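Platgate Teaching Laboratory Refit
Progress report to the Bulwood Fund
2019-08-22
Prepared by Fidelina Marulanda, laboratory coordinator

Period covered

This report covers work from the start of May to the present. The previous report dealt with the plumbing and the removal of the old cupboards, and those items are closed. Two items from the approved plan are still open and are listed near the end.

Work completed

The north wall has been patched and painted. The colour is the pale teal we had left over from the corridor, so there was no charge for paint. The painters gave it two coats. The wall has already picked up some marks and will need a wipe down before the open afternoon. I have asked for the leftover tin to be kept on site for touch-ups.

The black bench tops are in along the north wall and the window side. Barbieri supplied and fitted both runs. The first delivery had one length cut short at the sink end and it went back. The replacement came nine days later and the fitters finished the join the same afternoon. We have had one acid spill on the window side since then and it left no stain.

Power points on the window side have been moved up above bench height. The ones on the north wall stay where they are until the electrician returns.

Glassware

The old glassware was sorted over two days. Anything chipped or scratched went into the broken glass bin. We kept more of the large beakers than I expected and fewer of the flasks. The replacement order was for 250 mL and 500 mL Erlenmeyer flasks, graduated beakers in three sizes, and measuring cylinders. All of it has arrived except the 100 mL cylinders, which are on back order with the supplier.

New pieces were washed, rinsed and put away by size. The shelves have been labelled. Staff have asked that beakers and flasks be kept on separate shelves, as the flasks were getting knocked when people reached past them, and this has been done.

Pipettes

The Stunix service visit went ahead in July. All the single-channel pipettes were checked and calibrated. Three needed new seals and one was beyond repair. The cost of the visit was $600, against $700 in the budget. The remaining $100 has been moved to the consumables line, as agreed by phone.

Pipettes used to be kept in a drawer, lying flat, and some were put away with liquid in the barrel. They now hang on stands at the benches and are to be returned there after each use. A short notice about this has gone up beside the sink. It is mostly being followed.

Layout of the north bench

The north bench is set aside for dilution and transfer work. The pipette stand goes at the left, with the beaker next to it and the flask toward the front of the bench where it can be reached easily. Burners and hotplates have been moved to the window side. Students used to carry liquids across the room for this work and now do not need to.

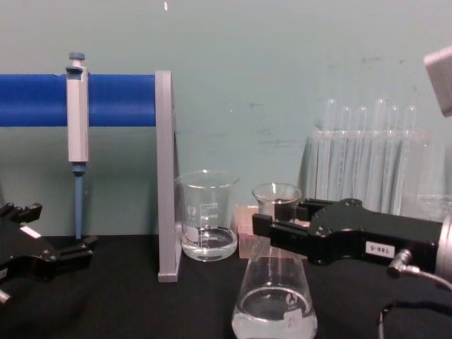 Use of the room

The room has been back in use for classes since the second week of July. Enrolment in the introductory practical is 49, split over three sessions. The morning session is the fullest and we may move a few students to the afternoon one if they are willing. The timetable is otherwise unchanged.

Teaching staff report that setting up takes less time than before. I have no figures on this and am passing it on as they told me. They have also asked for more hooks for lab coats by the door, which was not in the plan. I will get a price.

Items outstanding

North wall power points. The electrician has been booked twice and cancelled once. The new booking is for the mid-term break.

100 mL measuring cylinders. On back order, no date given. If they have not come by the end of next month I will cancel and buy elsewhere.

Budget

Spending is within the approved amount. The bench tops came in over the quote by a small sum for the extra trip and Barbieri has agreed to credit it. We hold $1,000 in reserve, which should cover the electrician and the coat hooks with some left over. No further funds are requested at this stage.

Invoices for the glassware, the bench tops and the pipette service are attached. The receipt for the shelf labels is missing and I have asked the shop for a copy.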